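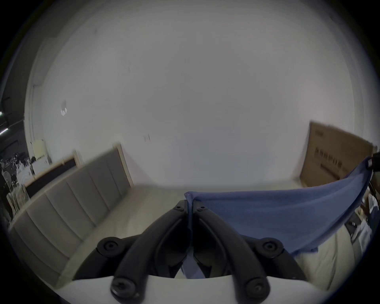

Why does cloth go all stringy along the edge, and if I pull the string off, am I fixing it or making it worse? A reader sent me that question on a postcard, in green pen, with an arrow pointing to a real thread taped in the corner.

I love this question. I have pulled that string. I pulled one on the bus once, from the hem of my own coat, and by the time we got to the Stoltgate stop I had a whole handful of it and a coat that looked like it had been chewed. So let's talk about cloth, and edges, and what you should do the next time a thread is sitting there begging to be pulled.

Cloth is mostly crossing

Get hold of a piece of cloth that doesn't matter to anybody. An old pillowcase is good, or a dish towel with a hole in it. Put your nose right up to it (I mean it, really close) and look for tiny lines. If you have a magnifying glass, even better.

In a lot of cloth you'll see lines going up and down and other lines going side to side. Each line is a thread. The ones going across duck under one thread, hop over the next, duck under, hop over, all the way to the other side. Then the next one does the same, except it hops where the first one ducked. Making cloth this way is called weaving, and people have been doing it for thousands and thousands of years.

The threads have names. The long ones that get stretched out first are called the warp, and the ones that go over and under are called the weft. I used to mix these up all the time. Then somebody told me the weft goes from weft to wight, and I've never forgotten it, even though it's a terrible joke.

The wonderful thing is that there's usually no glue in there. The threads hold each other in place by rubbing. Rubbing that slows things down or holds them still is called friction, and one crossing has hardly any of it. But a bedsheet has a gigantic number of crossings, and all those little bits add up to something you can lie on, sit on and get tangled up in.

So what happens at the edge?

Think about a thread in the very middle of a sheet. It has neighbors on both sides, squeezing up against it, so it can't go anywhere. Now think about the last thread of all, right at a cut edge. It has a neighbor on one side and on the other side it has nothing but air. There's not much to stop it from sliding off.

When it does slide off, the next thread in becomes the last thread. Then that one can slide too! Meanwhile the threads going the other way are left with their ends poking out, like fringe. That's called fraying, and you can see a little of it along the bottom of the blue cloth in the picture.

Slippery cloth tends to fray faster than fuzzy cloth. Fuzzy threads have lots of tiny hairs that catch on each other, so there's more friction. Smooth threads don't catch as well. Smooth threads can also make cloth shine a bit when the light hits it, so if you pick up something light and silky, look at its edges and see how they're holding up.

Try it: the fraying race

You need a few scraps of different cloth, each as big as your hand, and a grown-up who says yes to cutting them. Try to find:

one piece of something smooth, like the lining of a worn-out jacket
one piece of old cotton sheet
one piece of denim from jeans that are past saving
one piece of T-shirt

Cut each scrap so all its sides are freshly cut. Now rub one edge of the first scrap between your thumb and finger 64 times. (I picked 64 because that's where my thumb got tired. You can pick your own number, but use the same one for every scrap or it isn't a fair race.) Lay them all on a table and see which has the longest fringe.

Before you start, write down which one you think will win. I guessed the denim would hardly fray at all, and boy, was I surprised.

The T-shirt will probably look like it isn't even playing. That's because most T-shirts aren't woven. They're knitted, with one long thread looping through its own loops over and over. A cut T-shirt edge likes to curl up into a roll. Cut one and give it a tug, you'll see!

Should I pull the thread?

All right, postcard reader, your answer. If the thread is already loose at both ends and is just lying there, you can lift it off and nothing bad will happen. If one end is still attached, don't pull. You might be pulling on a thread that runs all the way across, and then the cloth bunches up in a line that's very hard to smooth out again. Or you could be pulling on the sewing, and a hem can come undone in one long zip, just like my coat.

Snip it. Ask for small scissors, hold the thread up straight and cut it close to the cloth.

If you want to stop an edge from fraying in the first place, there are plenty of ways. The oldest is a hem: you fold the edge over, fold it over again so the raw part is hidden inside, and sew it down. Go and look at the bottom of your curtains, I bet there's one there. Some people cut the edge in zigzags with special scissors called pinking shears, which makes it harder for one long thread to slide off. And if you look at the long side of a brand-new roll of cloth in a store, you might find an edge that was finished on the loom, where the weft turned around and went back again. That's called the selvage. Say it out loud. It's a great word.

Why big cloth is so annoying to fold

While I was answering the postcard I tried to fold a sheet by myself, and it made me think of something else.

A book stays a book when you pick it up. You can grab it by one corner and you know where all the other corners will be. Grab a sheet by one corner and the other three go wherever they please. One hides inside, one drags on the floor, and the last one I usually find by accident. Cloth is floppy because the threads can bend and shift a little at every crossing, and the whole sheet goes along with them.

Two corners held up is a lot better. The top edge goes straight between them if you pull, and the rest hangs down underneath, and suddenly you can tell what shape you've got. If you pull gently on two opposite corners, though, something odd happens. The cloth stretches more than you'd think! The threads aren't really getting longer. The little squares between them are leaning over and turning into diamonds. Going corner to corner like this is called going on the bias, and people who make clothes use it when they want a skirt to swing.

You can test that with a cloth napkin. Pull it side to side along the threads, then pull it corner to corner. Feel the difference?

How I fold a sheet now

1. Spread it on the bed. A bed is a big soft table and you should use it.
2. Find all 4 corners and pull them out flat before you do anything else.
3. Bring the two corners on one side over to meet the two on the other side.
4. Smooth from the fold toward the edges, so the air gets out.
5. Do it again the other way, and keep going until it fits the shelf.

A sheet with elastic in the corners is a different animal, and I'm saving it for another time because I'm still bad at it.

Questions I got after the last page about cloth

Does thread count mean how many threads are in the whole sheet?
No, only in one small square, an inch on each side. They add the threads going up and down to the ones going across. A sheet marked 300 would have 300 in that little square, counting both ways. You may see packages that say 800, and sometimes that's because the maker counted the thin strands twisted together inside each thread, so a bigger number doesn't always mean a nicer sheet.

Is felt woven?
Nope! The kind made from wool is lots of tangled hairs pressed and rubbed together until they can't get apart. No rows of threads at all. You can cut a star out of it and the points stay neat, which is why it's so good for crafts.

Can I unweave a whole piece of cloth?
Yes, if it's small and woven loosely, and if you have a long afternoon. I did a square of burlap and kept the threads in a jar.

If you run the fraying race, send me your results on a postcard, and tape the winning thread on if you can. Tell me what the cloth used to be, too.

October 20, 2018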